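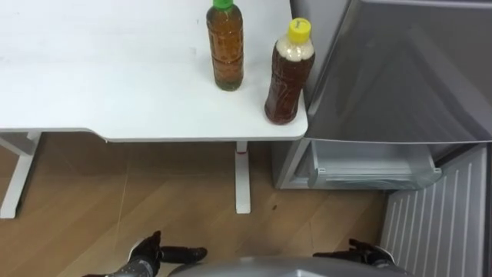 Flustham kitchen, February, the drinks corner

Quick page, sorry for the state of it, will tidy up the captions when I get a minute. Drita Petkov asked what we actualy keep by the fridge now the old dresser has gone, so here we are. The white table from the back bedroom. Two bottles. Fridge stays where it was, not moving that again.

The table
White top, white legs, rounded corners. The rounding was what sold it to me – the dresser had proper sharp ones and I had the bruises. Came from Jarnutau, second hand, 41 pounds including the drop-off. Measured the gap twice, still nearly got it wrong. It fits with the corner just beside the fridge.

The bottles
Green cap at the back, yellow cap at the front. Both brown, both tea-coloured, so the caps matter. Green one is the slimmer bottle with the ribs and the lighter, more golden stuff in it. Yellow is wider and darker, more of a red brown, with a pale foamy bit up in the shoulder. Wavy pattern low down on that one, nice to hold.

Yellow cap, again
Right on the corner, base near the very edge. I'd have it further in. Anyone pouring from it, please push it back towards the green one when you're done.

The fridge
Grey. Did think about white to match the table, then saw the prices. Grey is fine. Grey is good even.

The floor
Light brown, wood grain, planks running off at a slant to the table. The Dasex people quoted us 95 for a clean and polish, we did it ourselves with a mop and two old towels. Took all afternoon. Felt pads for the table legs are on the list, the small brown ones, not the ones that fall off.

The legs
One straight white post near the fridge end, and a slanted brace on the left. Small red mark near the top of the straight one, just under the table top. Sticker maybe? Will have a go at it with a bit of cooking oil on a cloth.

Still to do
Tray for the bottles, low sides, nothing fancy. Pirihi do one but it's 100 long and I want something shorter. Hooks on the wall for the mugs. Somewhere for the sugar that isn't the top of the fridge (Drita can't reach it, I can't see it).

Labels for the caps too. I know which is which, visitors don't, and asking me from the other room while I'm on the phone isn't a system.

If you've got a tray going spare, or you want the old dresser handles, drop me a line. There are four, brass coloured, one a bit bent. Collection only, evenings after six best – ring the side bell, the front one is stil broken.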